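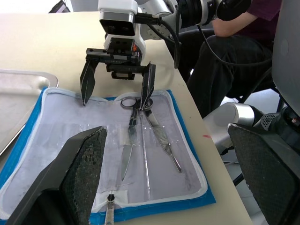
The Zippered Instrument Pouch, Considered as Equipment

Last updated: February

A dissection kit is usually judged by its steel. Buyers look at the scissors, test the forceps, and run a thumb along the probe. The pouch is treated as wrapping. After two terms of use the steel is generally still serviceable, and the pouch is often the part that has failed: a stretched loop, a split zipper, a lining stained past recovery. A replacement pouch is hard to buy on its own, so the whole kit gets replaced.

This article deals with the pouch and with the three instruments most often carried in it: scissors, straight probe, and forceps. It is written for people who own one kit and want to keep it, and for teaching labs that own many.

How the pouch is built

The common pattern is a flat fabric case that opens fully. A zipper runs around the inner edge, inside a colored border, and closes the two halves face to face. Across the interior runs a strip divided into loops or pockets. On the cheaper kits the strip is clear plastic. On others it is woven elastic, usually black or white.

Both kinds of strip have a failure mode. Woven elastic loses tension. The loss is slow when the loops hold slender tools and fast when somebody forces a thick handle into a loop meant for a probe. Once a loop has been overstretched it does not come back. Clear plastic keeps its width but stiffens with age and cracks at the stitch line, where the needle holes act as a perforation. Storage on a sunny windowsill or on top of a radiator speeds this up.

The advantage of the clear strip is inspection. A label, a rust spot, or a missing tool can be seen through it. For a lab that signs kits in and out, that saves opening and sorting at the counter.

The lining matters more than the outer shell. A pale lining shows dirt, and that is a point in its favor. Dark linings hide residue, and residue under the loops is where corrosion begins. A pale gray interior will look shabby within a term, but it tells the owner when to wash it.

Rallumport and the loop question

Jacinto Cárdenas has repaired instrument cases at a bench in Rallumport for 28 years. The business, also called Cárdenas, began with leather rolls for engravers and moved to laboratory and veterinary cases when the local college started sending in its kits. He works through 34 pouches in an ordinary month, more at the end of term.

His view is that most damage is done by the order of packing. "People fill the wide loops first because those are easy," he says. "Then the probe goes wherever there is space, and the forceps get pushed in on top. The loop that fails is nearly always the last one used."

He recommends the reverse. The slimmest tool goes in first, in the narrowest loop. Forceps follow. Scissors go last, closed, with the rings at the open end of the pocket so that they can be gripped without touching the blades. Where the strip is set in the middle of the case, the scissors should be placed near the spine and not the outer edge, as the rings are the widest part of the kit and will press against the zipper teeth.

Replacement strips are his main trade. He cuts them from woven elastic even when the original was plastic, and sews each division with a short box stitch instead of a single line. A single line is faster on the machine but puts the full load on two or three threads at the lip of the pocket. The box stitch spreads it. The repair costs $10 and takes one visit.

Scissors

The dissecting scissors in a student kit are straight or slightly curved, with pointed or blunt tips. The pointed pattern is more versatile and does more harm to the pouch. Closed tips will work through a thin lining within weeks if the tool can slide lengthwise. A tip guard solves the problem. Proper silicone guards are sold in bags, and a short piece of aquarium tubing does the same work.

Check the pivot before anything else. Hold the scissors level by one ring and let the other ring fall. On a well-set pair the blade drops partway and stops. If it falls shut, the screw is loose. If it does not move, the joint is dirty or too tight. Clean first, then adjust, then clean again. Many student grades use a rivet in place of a screw, and a loose rivet is not worth fixing at home.

A single drop of instrument oil at the pivot is sufficient. Household oil leaves a film that collects fibers from the lining. Work the blades several times and wipe off the excess.

Scissors should be used for tissue only. Paper, tape, and suture packets dull the edge, and tape leaves adhesive that holds moisture. Labs that keep one pair of ordinary office scissors on every bench report fewer ruined pairs, which is cheap insurance at any budget.

The straight probe

The probe is the simplest item in the kit and the one most often lost. It is a slender rod, sometimes with a bend or a small bulb at one end. It rolls off benches, slips out of loose loops, and goes down sink drains.

Its one mechanical fault is bending. A slight bend can be corrected by rolling the probe on a flat hard surface and pressing at the high point with a block of wood. A sharp kink cannot be removed without leaving a weak spot. A probe with a weak spot should be thrown out, as it can break in use.

In the pouch it needs a loop of its own. Two thin tools in one loop rub against each other whenever the case is carried, and the finish goes at the contact line. If the kit has more thin tools than narrow loops, a wide pocket can be divided with one line of hand stitching.

Forceps

Tissue forceps carry grip texturing on the outside of each arm, commonly a band of ridges or crosshatching in the middle section. The texture holds residue better than any other surface in the kit. A soft toothbrush and neutral detergent will clear it, provided the work is done before anything dries. Brush along the grooves, not across them.

Alignment is tested by closing the arms lightly and looking at the tips against a window. They should meet evenly, with no step from side to side. Then squeeze harder. If the tips spring apart under pressure, the arms have been bowed, usually by being used as a lever. Mild misalignment can be corrected by hand. Anything that needs pliers should go to a repairer.

Forceps fail in storage when they are packed under compression. A tight loop placed near the tips holds the arms together for weeks at a time, and the spring weakens. The loop should sit at the textured band or above it, toward the joined end.

Washing the pouch

Remove every instrument. Open the case flat and brush out the seam under the strip with a dry brush. Wash by hand in lukewarm water with a little dish soap, and work the lining with a cloth. Do not machine wash a case with a plastic strip. The strip will crease, and the crease will become the crack.

Dry it open, face up, for a full day. A case that feels dry on the surface may still be damp inside the border, where the binding is folded over several layers. Closing it at that stage traps the moisture with the steel.

The zipper should be brushed clean and run with a little candle wax or graphite. Most zipper failures on these cases start at the corners, where the tape is forced around a tight curve. Slow down at the corners when closing, and hold the border flat with the other hand. A bent pull can be replaced. A slider that leaves open teeth behind it may be tightened once with pliers, very gently. If the fault returns, the slider is worn and needs changing.

Buying

Two makers supply most of the cases that cross the Rallumport bench. Stolach sells a zippered pouch with a woven strip and a heavy border, and its corners are cut to a wide radius that is kind to the zipper. Its fault is the lining, a napped fabric that sheds for the first few weeks. Jesari uses a smoother lining and a clear strip. The stitching on the Jesari strip is neat but close together, and Cárdenas considers this the reason he replaces so many of them.

Jesari rates its zipper for 2,000 cycles. A student who opens and closes the case twice a week will not reach that figure in a degree program. A shared lab kit may reach it sooner, depending on the timetable.

For a shared set, choose the case first and fill it with instruments bought singly. The loops can then be matched to the tools, and a lost probe can be replaced without breaking open another kit. For one owner, a complete kit is usually cheaper. Before buying, open it fully on a flat surface. It should lie flat without being held. Pull each tool out and put it back. Any tool that needs two hands to return to its loop will be left loose in the case by the second week, and the lining will show it soon afterward.

Engrave or tag the instruments before the first use. Paint pens wear off in washing. Colored instrument tape lasts longer but should be kept away from joints and grip texturing, and renewed when an edge begins to lift.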